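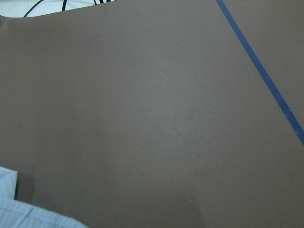 What does a robot need in order to fold cloth it has not handled before?
In our results, a good way to find the edges mattered more than a larger set of recordings.

This is the main finding of the Clona study, which our group finished this spring. We trained one policy on 3000 recorded folds and a second one on far fewer, but with the borders of the cloth marked by hand in each recording. The second policy folded better on 8 of the 10 fabrics in the test. The two exceptions were thin knits, which curl at the border, and for these we have no good answer yet.

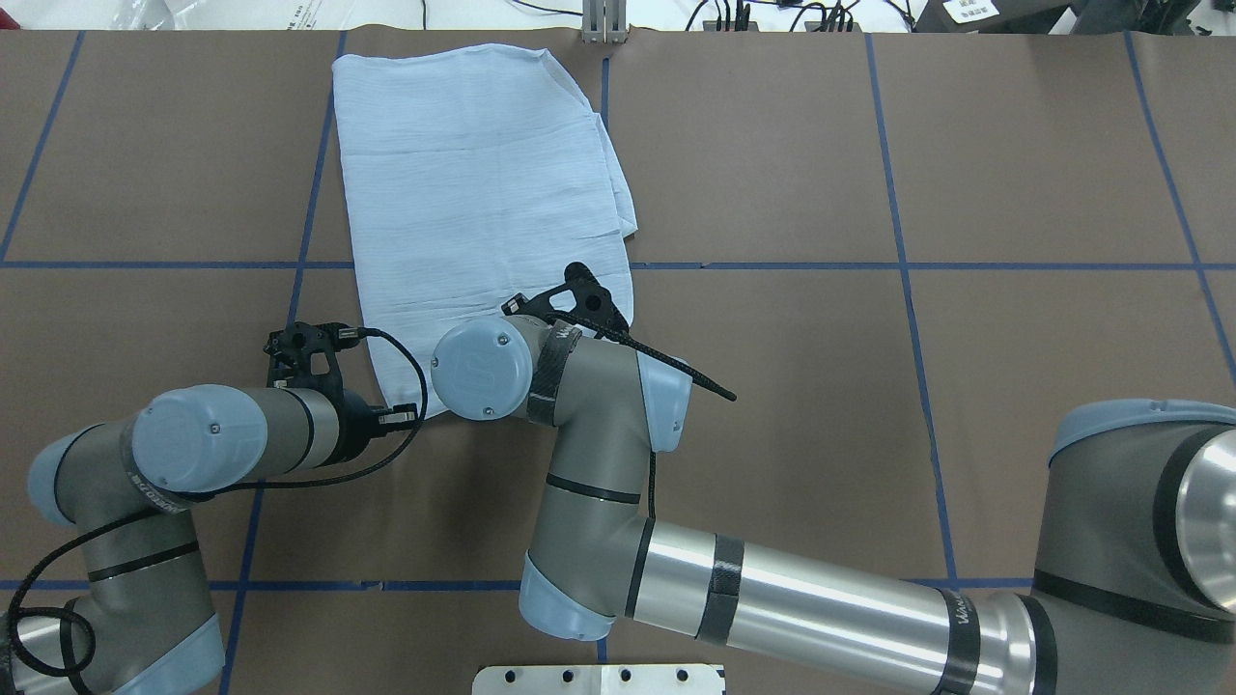
Inês Falcão
Research Engineer, Manipulation Group, Urkeo
Wednesday, June 30, 2021

The marking was slow work. Adelino Loureiro and Sulastri Mandagi shared it between them, and it took 29 working days — longer than the training itself. We also learned that the wrist views help mostly near the end of a fold, when the arms hide part of the cloth from the head camera. Before that moment the head view alone is almost enough.

In September we will repeat the test at Gresora with bigger pieces, including bed sheets. Covadonga Alcaraz is preparing the fabrics and would be glad to receive old linen of any colour. Please leave it at her desk with your name on the bag.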